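Marble floor gets dull spots after mopping, what to use?

Posted by Marchetti314

I moved to Flilmont in August and the new flat has marble tiles. I mop with vinegar and water, as my mother taught me.
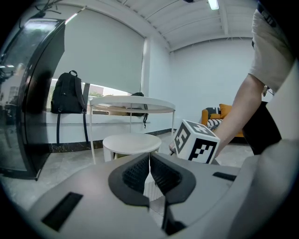

Now I find dull spots near the kitchen door. They do not go away with a dry cloth. Is it dirt or is it damage?
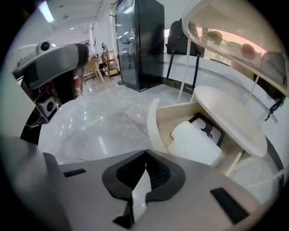 By Keisha Hutchins

It is damage, I am afraid. Vinegar eats the polish of marble. Please stop it today and take a neutral stone soap, 3 spoons in a bucket of warm water. Light spots can be improved with marble polishing powder. For deep ones you need a stone person.

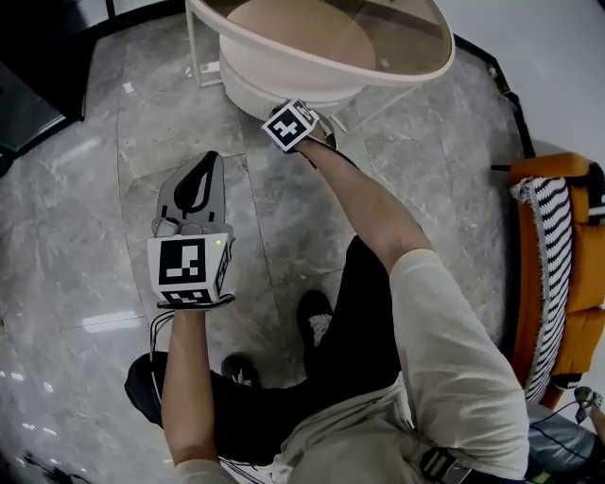

Page 3 of 3

drerby70

Same by me, with lemon cleaner. The powder helped a little. Try first behind a door.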